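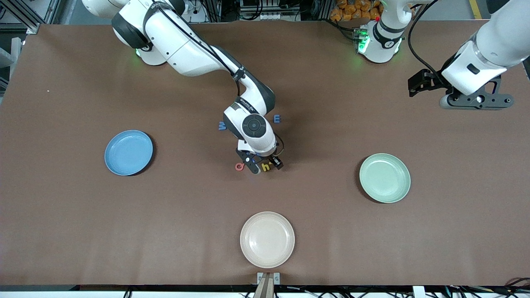
Foam letters

Foam letters are flat, soft cutouts of the alphabet used as toys and as teaching aids for young children. Most are cut from sheets of closed-cell foam, usually EVA, and colored all the way through so that wear does not change their appearance. They are sold as loose sets, as inserts for puzzle mats, and as bath toys that cling to tile when wet.

Manufacture

The letters are stamped from foam sheet with steel cutting dies. A die for a full uppercase alphabet is normally laid out so that narrow letters such as I and J fill the gaps beside wide ones such as M and W. The offcuts are ground up and pressed into lower-grade foam for packing and underlay. Letters with closed openings (A, B, D, O, P, Q and R) leave small plugs behind, which have to be pushed out before packing. In cheaper sets this is often left to the buyer.

Thickness varies with use. Craft letters are thin enough to cut with scissors and may have an adhesive back. Play letters are thicker, so that a small child can get a grip on the edge when the letter is lying flat on a table.

Sets and styles

A basic set has one of each uppercase letter. Larger sets repeat the vowels and common consonants so that words can be spelled, and classroom tubs are sold with 248 pieces or more. Lowercase sets are less common. Colors are usually mixed at random, though some makers give vowels one color and consonants another.

The Justholm company sold an early boxed set with a printed word list in the lid. Its later Trultorar line added numerals and accented letters for the Czech and Slovak markets, including a separate háček that could be laid above a C, S or Z. The accents were easily lost, and complete boxes are hard to find. Skelteck, a school supplier, bought the cutting dies and continued the uppercase set alone.

Use in teaching

Foam letters are used for letter recognition, matching and simple spelling. Work is normally done on a plain, flat surface, since patterned tablecloths make the outlines harder to pick out. A few letters are put out at a time - four is common with beginners - along with shallow containers to sort them into. Plastic plates in different colors serve well for this. The child may be asked to sort by color, by straight or curved strokes, or by sound.

Some pairs cause regular trouble. M and W are nearly the same shape in many sets and can be told apart only by which way up they are lying. N and Z have a similar problem when turned on their side. A letter such as E reads the wrong way round when flipped over, and as both faces of the foam look alike, the mistake is easy to miss.

Care and safety

Plain foam letters can be washed in warm water with mild soap and dried flat. They should be kept out of direct sun, which fades the colors and makes the foam brittle. Small pieces and pushed-out plugs are a choking hazard, and letters with bite marks or torn edges should be thrown away.

See also

Alphabet blocks
Letter magnets
Puzzle mats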